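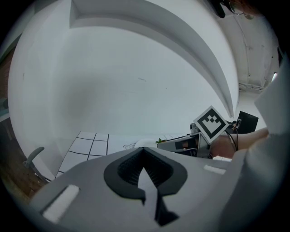 Figure 3. View from the camera of a hand-held gripper during the marker step. The printed card is held by hand; a second gripper device is visible below it.

3.2 Session rules for hand-held collection

The rules in this section apply to all recordings made with hand-held grippers at the Navolmont and Ninddale sites. They replace the one-page checklist used in the pilot, which left the order of the opening steps to the operator. Lui and Pant compared the pilot recordings from both sites and found that most rejected sessions had been lost in the opening steps and very few in the task itself.

Marker step. Each session opens with a square printed marker, black on white with a full black border, shown to the camera of every gripper in use. The card may be tilted, and a tilt is preferred to a flat view, as the pose estimate is less certain when the card faces the lens squarely. Fingers must stay outside the black border. The card is flat and rigid, and a card with a bent corner is replaced. Figure 3 shows the step with the card held at an angle. The wide lens bends straight edges strongly, as the line of the ceiling in the figure makes plain, so the card should be kept away from the outer part of the view, where the correction is weakest.

Where two grippers are used, the card is shown to both before either is moved to its start position. An operator who has to put one gripper down to hold the card should lay it where its cables are not under load. If a cable is pulled or a connector reseated after the marker step, the step is repeated.

Surroundings. We do not require a cleared room. Furniture, monitors and loose cables in the background are allowed and in our view useful, given that the policies are meant to run in ordinary rooms. Two limits apply. No second marker of the same family may be in view, and no monitor may show personal or account details. Grids and other regular patterns are allowed, but the site lead notes them in the session log, as they can produce false matches in the mapping stage.

Clothing and hands. Sleeves may enter the view at the edge. They may not cover the fingers of the gripper or the object being handled. Operators with loose cuffs fold them back before the first take. Faces are masked in processing; hands and forearms are kept.

Acceptance. A session is accepted if the marker is detected in at least 66 consecutive frames for each gripper and if the two clocks agree after alignment. The threshold was set on the pilot data and has not been tuned since. Of 937 sessions submitted under the present rules, 49 were rejected. Rejected sessions are kept in a separate store with the reason recorded, and are not repaired by hand.

Changes. The rules were fixed on January 19, 2020. Later changes are numbered, and each session carries the number of the version it was recorded under. One change has been made so far, in March, when the Lernance group asked that the marker step also be run at the end of long sessions. We apply this to any session of more than 2,000 frames. Sessions recorded before the change are marked as such in the release and should not be used to study clock drift.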